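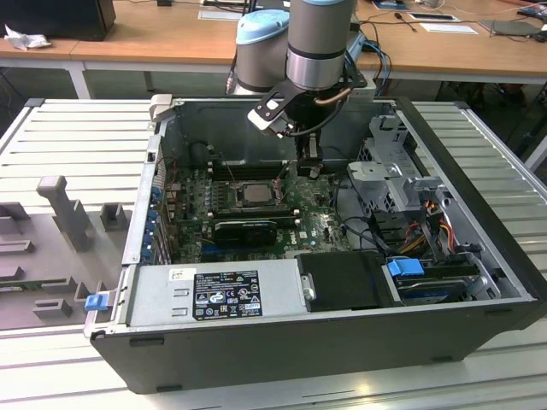
Trelevo Disassembly Set: Frequently Asked Questions

4 min read

What are you collecting?
Examples of an arm working inside desktop computers. Each one is a single attempt at a single job, start to finish, with joint positions, gripper state and video saved together. The set holds 1,953 of them so far.

Who moves the arm?
A person does, from a second set of controls across the room. The learning system watches and takes notes. It has not yet asked for a raise.

Why old office computers?
They're cheap, they come apart without glue, and we can get more. Kasport sends us retired ones by the pallet. If you have a tower with a side panel that still comes off, we would like to meet it.

Do you keep the failed attempts?
Yes. Mark them "failed" and leave them in. Griet Postma, who reviews the recordings, gets suspicious of any operator with a perfect day.

How long is one example?
The limit is 45 seconds. If you're still fishing for a connector at that point, stop, log it and start over. We know you nearly had it.

Can I tidy the cables first?
No. The recycling line at Wouters will not be tidying them either.

Is the power off?
Every machine is unplugged and left to sit before it reaches the platform. Check the cord yourself anyway.

How many operators are there?
Four, with varying levels of patience. Each example carries an operator number, so you can train on one person's habits or average out everybody's.

What does the system do well so far?
On our last test it reached the right part in 86 percent of tries. Reaching and removing are separate scores, and we'll publish the second one when we're in a better mood. July, probably.

Can I use the data?
Research use is free. For anything you plan to sell, write to the Harnitz office and expect a form.

When was this page updated?
1st March. Questions sent after that are in a pile.

12 shares
3 comments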